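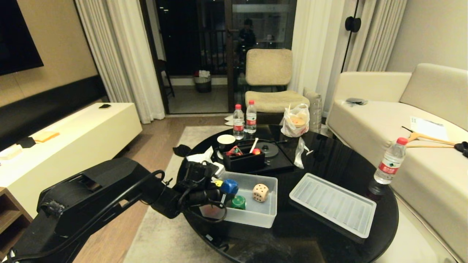 I have never lived in a home where the coffee table was used for coffee. Ours is where things land on their way to somewhere else, and most of them give up and settle in. When my grandmother had a coffee table it held one doily and one dish of mints, and we weren't allowed to touch either. Mine is round and black and very glossy (I chose it for the gloss, may I be forgiven, it shows every fingerprint), and on it at the moment are water bottles with red caps, a bag of takeaway, an ice cube tray, and a big beige die that belongs with the games and has been put in the white bin with the blue block and the green cup.

The white bin is my new idea, or rather it's Weronika Urbańczyk's. She came over in August and we got to talking about tidying, the way you do when you're both sitting in the middle of a mess with your feet up. She keeps one plain bin in every room and does a sweep before bed, 11 minutes on the kitchen timer, and whatever is small and homeless goes in. You don't sort it that night. Sorting is a morning job, when you've had breakfast and can remember where the tape lives.

So I've been trying it, and I like it more than I expected to! I do the bottles and the food first, then tissues and wrappers, then the little toys. The black tray stays put, because I do want one spot on the table where small bits are allowed to live, even if the open box on it is already full of them. After that I turn around and do the sofa, which is cream and collects its own things. Tonight that means a sheet of paper and a wooden hanger, and the hanger at least has an easy walk back to the closet.

It took me almost 40 minutes the first night, I should say, mostly from stopping to look at things. I'm quicker now. Next I want to tackle the hall, where the shoes are, but that may need a bigger bin.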